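To: home-automation-talk
Date: 2024-08-21
Subject: Re: Can any of them clear a table yet?

> I've followed this list since January and I still can't get a plain
> answer to a plain question. Can any of these machines clear a table
> in an ordinary house? I don't mean a bench with one cup on it. I mean
> the table I have, with a bowl, some ornaments, the remote and
> whatever the kids left there. My dishwasher has done its one job for
> 16 years without any fuss. Why is the step before the dishwasher so
> hard?

Plain answer: no, not in your house, not while you're out. But I'm more cheerful about it than I've been in a long time, and I want to say why!

The dishwasher is a lovely comparison, and it explains a lot. It gets to insist that everything comes to it, in a rack, in a closed box. A table makes no such promise. Before anything gets picked up, the machine has to work out what is there, where one thing stops and the next starts, and which of it you even want moved. Your bowl goes to the kitchen. Your ornaments stay put. That last part trips up human guests too (my mother-in-law has been putting our salt away in the wrong place forever).

I've been playing with Trollitero in the evenings, the little task planner that runs on top of the Koladley room simulator, and I gave it pretty much your question. Over the summer I logged 1,659 tries at single pickups in simulated rooms, and more than 900 of them ended with the right thing in the right place. You can read that as bad, and for a paid helper it would be. Last year's version of my setup couldn't string together 5 in a row, so I was dancing around the kitchen.

What goes wrong is mostly dull. Shallow bowls are a pain for two fingers, you have to come at the rim just so. Shiny rounded things roll. Anything see-through or mesh confuses the depth reading, and small stuff sitting close to bigger stuff gets nudged before it gets grabbed.
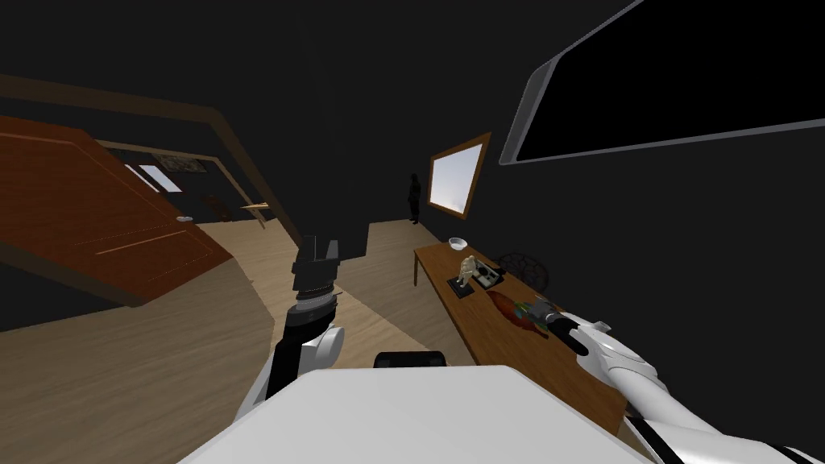
And then there's the arm blocking its own view, which I didn't appreciate until I started steering the thing by hand. You reach for the item in front and suddenly half the table is hidden behind your own forearm. People lean over a little and look again. I've been adding a "back off and look" step before every grab — slow as anything, but the misses dropped right away.

On the shop-floor side it's a happier story. A friend's workplace has a Lindqvist cell that loads parts into trays all day, and it works, and it's boring, and they love it. Same parts, same tray, same light. Homes are the hard version of that job.

If you want something to try, the Taneo hobby arm is slow but forgiving, and it copes with mugs. I wouldn't let it near your ornaments. Send me a list of what's on your table tonight and I'll build it in the simulator this weekend and post the log, misses and all.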